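Want to spend April teaching a robot arm to pick up fruit?

Hi, I'm Pallavi Chauhan and I run data collection at Stumodholm. We're after 2 casual operators to drive our arm by hand while it records, so the learning model has good examples to copy. We've got 1,447 usable grasps so far and I'd love another 400 before the month's out!
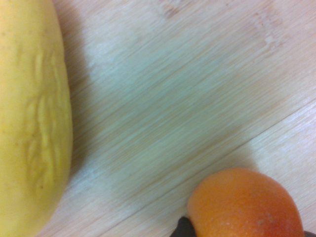
You don't need a robotics background (mine was in catering, believe it or not). Steady hands and patience matter more, plus a willingness to redo a sloppy grasp without getting grumpy. Jitendra Lodhi will show you the controls on your first shift, and most people get the feel of it pretty quickly.

Shifts are flexible, up to 40 hours over the program, paid at the casual rate. Our bench is at the Novus centre, ground floor, bike racks out the back. Drop me a line with your availability by 27 April 2024 and tell me if you're left-handed, we're short on lefties.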